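Bin Picking at Bredura, Dustthorpe
Gallery, updated 19 August 2026

Bredura began moving mixed-bar sorting from hand benches to robot cells in April. The work covers 471 part numbers, most of them short bars that arrive unsorted. Operators used to lift each piece out and turn it by hand. They now load bins, check grip settings and clear faults - a different kind of shift, with less bending and more time at the pendant.

Diane Paquette wrote the cell procedures. Jelle Verschueren trains operators in blocks of 30 minutes, at the cell, with real parts. Two former bench sorters have moved to setup work, and their pay grade is under review.

Trial cell, mixed bars in a metal bin. KUKA arm, cables routed along the outside.
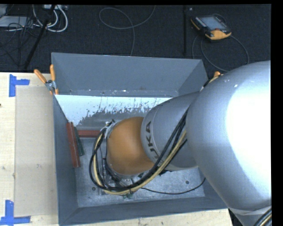 Bars lying against a wall are the hardest to grip and account for most operator calls. The log stands at 2931 picks, and each call is entered with the part number and the operator's own note on the cause. Clive Entwistle reviews the notes at shift change.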